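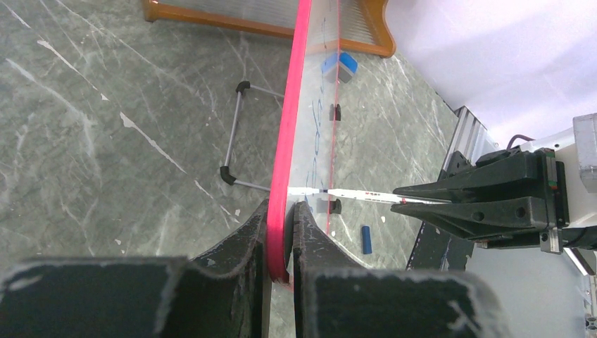 Fig. 1. Handwriting task on the Gudus kit, wrist view. One gripper has the board, the other has the marker.

Two Arms, One Marker: Seven Weeks with the Gudus Bench Kit
Leire Llorente
Project partner: Bheki Ngcobo
Supervisor: Chiamaka Ibrahim

Why we picked it

Our department wanted to know if the Gudus kit from Brastside would be any good for the second-year lab, and Bheki and I needed a project, so that worked out nicely for everybody! The deal was that we'd build it, use it for something harder than stacking blocks, and then write down what we thought. I'm the one writing, so if a sentence starts with "I" it's my opinion, and Bheki doesn't agree with all of them (he likes the software a lot more than I do).

The kit costs $4,000 for the pair of arms, the rail, the grippers and the cameras. You bring your own computer and your own table. I'd used one arm before, in the intro class, but never two at once, and wow, it is a different sport.

Putting it together

The manual says an afternoon. It took us nine hours over two visits to the lab, and a lot of that was me reading page 14 upside down and bolting a shoulder on backwards. The parts themselves are good! Screws come bagged by step, the joints arrive with their ID numbers already set, and the rail has mounting points all along it so you can play with the spacing between the arms. We started with the arms too close together and the elbows kept bumping, then slid them out to the ends and left them there.

Cables are my first real complaint. The clips that come with the kit hold fine along the straight links, but at the wrist you have to leave a big loop of slack or the cable goes tight when the gripper rolls. The manual doesn't mention this anywhere. We got a wrist joint error every few minutes for a whole evening before Leandro Montoya from the year above walked by, looked at it for two seconds and told us to let more cable out. Thanks, Leandro.

Picking a task

We wanted something where the two arms really need each other, and writing on a whiteboard does that. One arm keeps the board steady, the other writes. If the holding arm is lazy the board swings away from the pen and you get a wobbly line. If it's too stiff, the pen pushes against it and the writing arm complains. The sentence we settled on was "Today's a blessing", which was Bheki's idea and comes off a mug his mom has. It's a good test sentence! There's an apostrophe, a double s, and two g-and-y type letters that dip under the line.

Driving the arms by hand with the controllers is the part of the kit I'd recommend to anyone. The lag is small enough that I stopped thinking about it. I could do round letters pretty quickly, but spacing words was harder, because you lose your sense of how far along the board you are

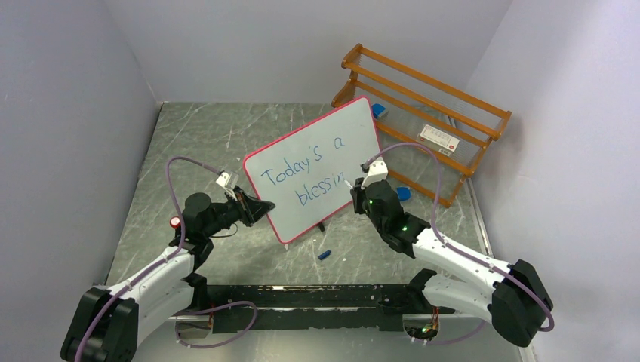 and by the time you get to the end of a long word your wrist angle has drifted and the arm is reaching in a way you didn't plan for. What helped was stopping between words to reset my own hand. Bheki did it all in one go and his letters were neater than mine, so take that advice for what it's worth.

The grippers

Long pointed fingers are lovely for thin things. A marker is round and slippery, though, and with so little finger touching it, it likes to twist. We tried wrapping the barrel with tape (better) and gripping harder (worse, the pen shot across the table once). If Brastside sold a second set of fingertips with a groove in them I'd buy them tomorrow. For the board they were great as they are, and we never changed anything on that side.

Pulling the cap off is a whole task by itself, by the way. We gave up on it for this report and did the caps by hand.

Software

Setup was easy. Calibration was not. You have to run it again every time you unplug an arm, and the screen says "done" even when one joint is clearly off by a few degrees. We learned to send both arms to the rest pose and just look at them before trusting it. Recording works well and playback is smooth, but the file names it makes are hopeless and you can't change them inside the program. Bheki wrote a small script for renaming them, which is in our folder with the rest of the code.

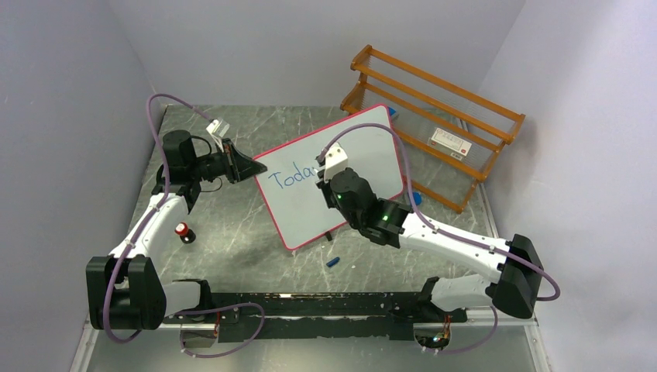
Page last changed: July, 4:40 pm

What we'd tell the department

I'd say yes to buying it, with a few conditions. Get spare cable clips. Put walls or screens around the table, plain ones, so the cameras don't have the rest of the lab to look at. Book it out in pairs of students, and give them a long first session so the build doesn't eat the second one too. Chiamaka asked if one kit could serve a whole class of first-years, and I don't think it could. Calibration alone would use up their time.

We also looked at the Brosau kit on paper. It has a longer reach and a proper hard case, but the arms are sold one at a time and the controllers are extra, so for two-arm work the price gets silly. Neither of us has touched one, so I can't say how it feels.

Things we didn't get to

Training a model on our recordings. We have the data and Bheki has started sorting it, and the plan is to carry on next term with Bendik Dalen, who wants to try erasing as well as writing. I'd like to see a longer sentence, and maybe cursive. Our recordings and the renaming script are in the shared project folder, and if you're borrowing the kit before then, please leave the wrist cables as loose as you found them!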